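Home | Notebook | Parts | Shared files | Log out

12/8/25

Skarka two-arm kit, trial unit, continued. Bench is set up in the small corner with the patterned cover. Ferkard wants a yes or no on buying before the trial runs out, so I'm keeping to tasks our own customers ask for. Bagging toy produce is the one Sandoval keeps bringing up.

Kit came with 2 arms, 2 wrist cameras, the controller box and a power supply. Mounting plates were fine. Cable for the left wrist camera is too short if you route it the way the manual shows, so I ran it outside the elbow and taped it. Check the tape before each session.

Setup for bagging: zipper bag flat on the table, blue basket behind it and to the right. One arm has the bag, the other works in the basket. Gripper force at 25 on the bag side, default on the other. At default the bag side creased the plastic badly when I tried it on a spare.
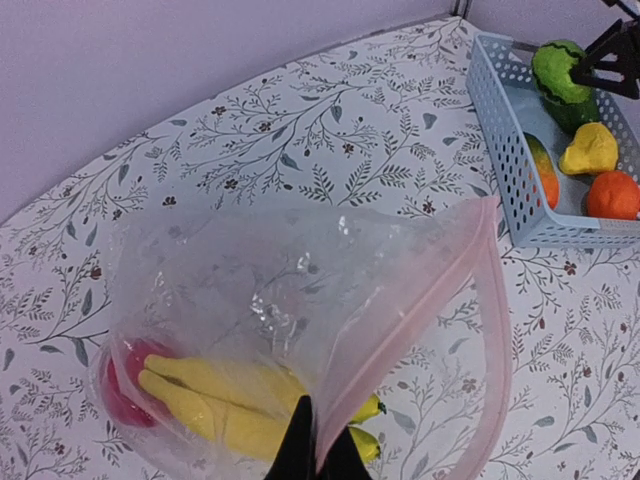 Wrist view is good enough to work from. Clear plastic is the hard part, as expected. The glare on the folds moves whenever the bag does, and the Nonon software drew its outline around the highlights twice this morning. The colored zipper strip gives it something to hold on to, so I set the strip as the reference and left the body of the bag out. Plain clear bags with no colored strip still need a test.

Log file has 1,974 lines for the morning, mostly joint temperature messages. Turn those down to warnings only. Error 193 came up once on the basket-side arm when I parked it. The manual lists it as a travel limit, cleared with a restart.

Against buying so far: the fingers are thick for getting into a bag mouth, and the spare set is priced separately. For: calibration is quick and it held after I bumped the table.

To do
- ask Skarka for the thin finger set and a price
- longer camera cable
- same task, plain bag
- compare with notes from the May trial, same basket if we still have it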